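Two arm bench build, thumb slop + occlusion question

Hikbridge Shared Workshop Forum > Build Logs > Arms and Hands

skamex_owner
Posts: 316

Ok so update on the two-arm bench build. Third thread on this, mods merge if you want.

Where we are - both arms bolted down, both hands on, head cam on the post. Teleop from the gloves works most of the time. Left side is solid. Right side still drops off the bus if you look at it wrong, so for now it parks low and stays out of it.

Task is dumb simple on purpose. Pick up small pumpkin, put it on plate. Bigger pumpkin stays on the table as a distractor. Later the right hand gets the big one. 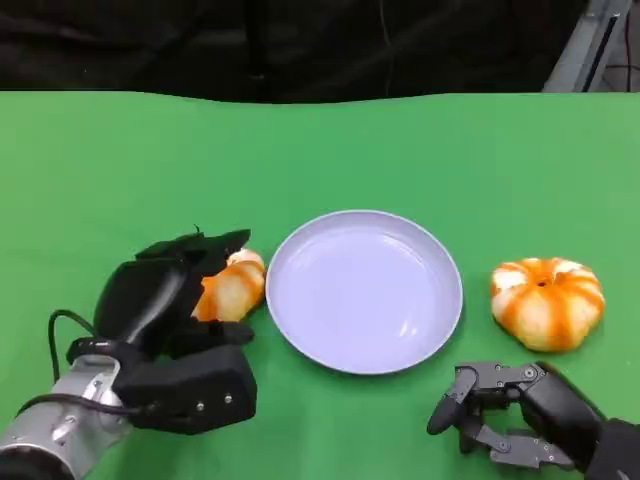
Left hand on the small pumpkin next to the plate, right hand parked.

Two problems.

1. Thumb. It comes in flat under the object and I can't get the tip to oppose properly. There's slop in the thumb base joint, 6 degrees measured at the tip with a cheap angle gauge. Cable tension is already as high as I dare.

2. The cam can't see the whole object once the hand closes. The fingers cover the left part of it. Fine for me driving by hand, bad for training anything on it later.

Anyone fixed either of these without a rebuild? Budget is what's left in the jar.

psarras_bits
Posts: 1204

6 deg at the tip is a lot. Is it the joint or the cable? Lock the cable off with a clamp and wiggle it. If it still moves its the bushing.

Also why is the right hand even powered if it drops off the bus. Unplug it.

skamex_owner
Posts: 317

Clamped it. Still moves. So bushing I guess.

It's powered so I can log the dropouts. Yes I know.

tinpot_jo
Posts: 88

Bushing, had the exact same thing. Don't buy the printed replacements, mine lasted one weekend. Turn one out of brass on the small lathe, Elmarie has the key to the cabinet with the short bar stock. Ream it last, fit it tight. Mine has been fine since May.

On the camera - move the camera. Seriously. Higher and more to the right and you'd see past the fingers.

cevier_fan
Posts: 41

Disagree on moving it. If the cam is where a head would be then people get the same view and people manage. Put a small second cam on the wrist. Everybody does that for a reason.

tinpot_jo
Posts: 89

People have two eyes and skin

cevier_fan
Posts: 42

ok and? that's my point, add a sensor, don't wreck the viewpoint. All the sessions he already recorded are from the head position. Move the cam and those are garbage.

skamex_owner
Posts: 318

I have 101 episodes saved from the current position so yeah, not thrilled about moving it. Maybe 14 of them are any good though lol. So not a huge loss.

Wrist cam means another cable on the left arm and I'm already fighting the one I've got. It loops off the back of the hand and back along the arm. Tied it down but it wants a fair bit of slack or the wrist pulls on it at full bend.

psarras_bits
Posts: 1205

Post a grip shot with the thing over the plate. Want to see where the thumb ends up under load.

skamex_owner
Posts: 319

Fingers over the top and left, thumb tucked under. Cable loop is visible too since you'll ask.

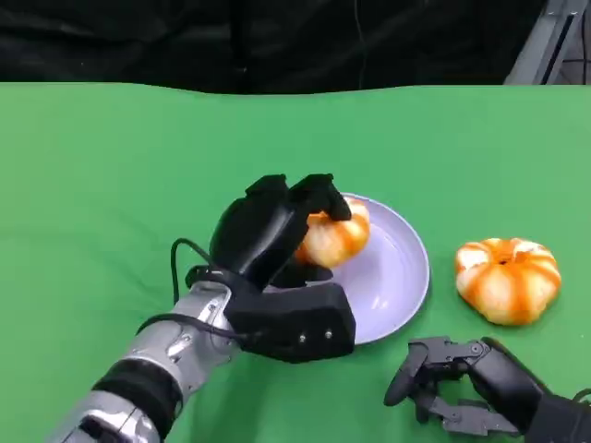 Replies: Hardware

psarras_bits
Posts: 1206

Right, so your thumb is being used as a shelf. Fingertips push down near the crown, thumb sits beneath, nothing is really pinching from the side. Bushing will help but I'd change the grip too. Rotate the wrist so the fingers come down more vertical and bring the thumb in on the side of the pumpkin. Those ribs are perfect for it, let the tip sit in a groove.

Cable looks ok to me. Bit generous. Move the tie a little closer to the hand and the loop gets smaller.

skamex_owner
Posts: 320

Shelf is fair. It does let go weird, the thumb is the last thing out and it drags the plate sometimes. Hadn't put those two together.

Wrist rotation I can try tonight, it's just a different start pose.

elmarie_c
Posts: 530

Elmarie Chauke here, cabinet key is with me until 8 pm. Brass is 5 for a short length, put it in the jar. Please sweep the lathe after, last person didnt.

Also I like the black curtain behind the bench, much better than looking at the shelves. Can it stay up? The sewing table wants one too.

skamex_owner
Posts: 321

Can stay as far as I care. The green cloth is mine though and goes home with me, it creases if you fold it so I roll it.

tinpot_jo
Posts: 90

The plate drag is a cloth thing too imo. Plate sitting on cloth slides AND takes the cloth with it. Four dots of that museum putty stuff under the plate. Or tape the cloth down at the corners and pull it tight.

cevier_fan
Posts: 43

No putty!! If the plate is stuck down then the policy learns it can bump the plate with no penalty. Then you take the putty off and everything goes on the floor. Leave it loose and get better data.

tinpot_jo
Posts: 91

He has 14 good episodes. He doesn't have a policy. Let the man get a pumpkin on a plate first

cevier_fan
Posts: 44

Fine but write down which ones had putty.

psarras_bits
Posts: 1207

Agree with cevier for once. Tag them in the file name, you will not remember.

skamex_owner
Posts: 322

Ok plan -

brass bushing first, picking up stock at 7
new wrist start pose, thumb on the side
cable tie closer to the hand
no putty, cloth taped at the corners
camera stays put for now, wrist cam goes on the wish list

Right hand bus problem gets its own thread, I think its the connector at the forearm but need to swap cables and see. If anyone has a spare Skamex cable, the short one, I'll trade for a box of M3 screws or whatever.

tinpot_jo
Posts: 92

Got one. It's the older plug, the one with the latch. Does that fit yours?

skamex_owner
Posts: 323

Think so? Bring it, I'm there till closing.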